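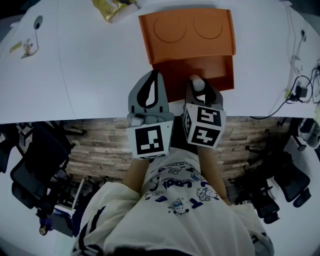
# New house rules for hand-held gripper work start Friday

If you record demonstrations at the Limley lab, you have some reading to do before the end of the week. The shared practice sheet for hand-held gripper work has been rewritten from top to bottom, and the new version takes effect Friday. I've been through it twice now, once with coffee and once without, and I think it's pretty good -- longer than I'd like, but good.

Quick background for anyone who joined after March. The old sheet was a single page that Dumlao wrote when there were only 6 stations in the building and everybody sat close enough to shout. It said to keep the markers clean, save your files, and go home on time (I'm hardly exaggerating). Then Prekum came in as a partner, the Bruvetti project started, and we grew to 17 stations with people swapping in and out all day. One page stopped being enough a long while ago.

The new sheet has 64 items. I know! A lot of them are one line long, though, and plenty are things you already do. These are the parts that got people talking at lunch.

## Markers first

The printed marker cubes at the base of the fingers get their own section now, and it's the strictest one. Before each session you look at every face of both cubes. A scratched square, a lifted corner, a smudge of glue across the black border -- any of those and the gripper goes back on the shelf with a tag on it. You don't tape it down and carry on. I've taped plenty of them down and carried on, so I'm taking that one personally.

Wrists stay behind the cubes. Loose sleeves get rolled or pushed up, and bracelets and dangly watch straps come off before you start. The sheet also asks you to hold the handle the same way for a whole session, which sounds fussy until you've tried to line up a morning's recordings with an afternoon's and found that your grip has crept forward by a finger width.

## The table

Cables got the longest argument, as far as I could hear from the next room. Dumlao wanted the tabletop completely bare of them. Prekum's side pointed out that real tables have cables on them, and a robot trained on nothing but tidy desks is going to have a rough time at somebody's actual house. The version that went through is a compromise. Cables may stay on the table if they're outside the working area and you write them down in the session note. Anything hanging over the front edge has to be clear of your knees and of any chair wheels.

Same deal with background clutter. Bags, wrappers, stickers, trays from the last task -- leave them or clear them, your choice, but don't move them halfway through a run. If you bump something, finish the run and add a line to the note. Please don't reach over and put it back where you think it was. You won't get it right, and then the record says one thing and the table says another.

Chairs are the part I was hoping for. Spare chairs now have to be rolled back behind the person working, or at least far enough out that you can take one full step in any direction without meeting a wheel. Anyone who works standing up and looking down at their hands will understand why I cheered.

## How to touch things

There's a whole new page on contact, and it's the one I'd read first if I only had five minutes. The short version is to go slow for the last bit. Come up to the object with the fingers already open to the width you need, pause, then close or press. No jabbing, and no scooping something toward you with one finger because the other one missed. If you miss, open up, back off and try again, and keep the miss in the recording. Misses are useful, and the sheet says so in bold.

Trays and bins get a separate note. You're allowed to steady one with a fingertip against its front lip, but you can't lean on it with your free hand while the gripper does the work. Two hands on the handle or one, whichever you like, so long as you don't switch partway.

## Breaks and limits

No more than 115 runs per person per shift, full stop. Previously there wasn't a number at all, and a few of us (hi) were treating it like a high score. The sheet asks for a break away from the table when your wrists start to complain, and it says a supervisor can't ask you to make the time up afterward. I'm really glad that made it in. It was the one item I'd asked for in the comments, and I'd half expected it to get trimmed.

## What about people in the recordings?

The privacy section has grown up a lot as well. Your arms and clothes are likely to show up in the recordings, so you'll be asked to sign off on that each quarter instead of one time when you start. Shirts with your name or a work badge on them are out. Cartoons, stripes, band shirts and so on are all fine. Anyone walking past a station can ask to have the run dropped, and you drop it -- no debate and no form to fill in.

## When it kicks in

The Bruvetti stations switch over first, Friday at 9 a.m., and the rest follow once those teams have sent in their comments. Printed copies will be on the shelf by the Limley sign-in desk, next to the spare fingers. If something in there doesn't work at your table, write it on the comment page at the back and hand it in at the desk. I already have two things on mine, and one of them is the font.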